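Druvbridge workshop opens its doors to show robot-assisted computer dismantling

Druvbridge, 27/02/2019 — Potance, the company which repairs and takes apart used office computers, has held its first open day at the Druvbridge workshop. Some 50 guests from local schools, councils and recycling firms came to see a robot arm work on desktop computers together with a member of staff.

The demonstration was prepared with the engineering office Sisley, which has worked on the project with Potance from January. Guests could stand near the bench, ask questions during the work and follow the view from the small camera at the robot's wrist on a large screen.

The subject of the day was the hard drive. Before a used computer can be sold again or sent for recycling, the drive must leave the case and be recorded. Last year the Druvbridge workshop received 1806 desktop computers, and in 1051 of them the drive was still in its place. 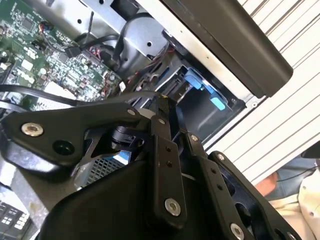 The gripper at a bay of an opened device, among the cables of the case.

"For a person this is a small task, but it is repeated all day and it is hard on the hands," said Neusa Leite, who leads the workshop. "For a robot it is a difficult task. The cables are never in the same position, the space is narrow and every maker has another kind of holder. We wanted our guests to see this as it is, also with the slow moments."

The computers used for the demonstration come from offices in the region and are of the kind the workshop receives most often. Their cases open without special tools, and the plastic parts which hold the drives can be taken by a gripper with two fingers. A member of staff remains at the bench during the whole work and can stop the arm at any time. 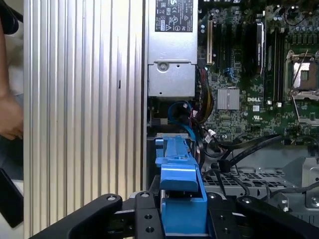 Potance does not plan to give the whole dismantling to robots. Testing of the boards, cleaning and the final check will stay with the present team, and two technicians are now being trained to set up and guide the arm. The company expects to handle 300 computers at the new bench during the trial period, and will then decide about a second one at its site in Taipe.

Several guests asked what happens with the data. The drives are registered one by one and kept in a locked room until they are erased or destroyed — this part of the procedure is the same as before, and the robot has no role in it.

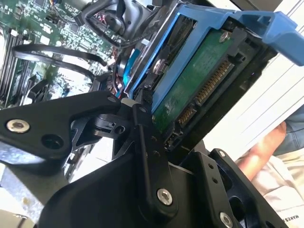
A hard drive in its blue caddy, with the gripper beside the drive bay.

"The best questions came from the pupils," said Neusa Leite. "They wanted to know how the robot decides where to hold, and what it does when the part does not move. We are still learning about this ourselves."

A second open day is in preparation. Schools and firms which would like to take part can write to the Druvbridge workshop or leave their name at the reception. Entry is free, but places at the bench are limited.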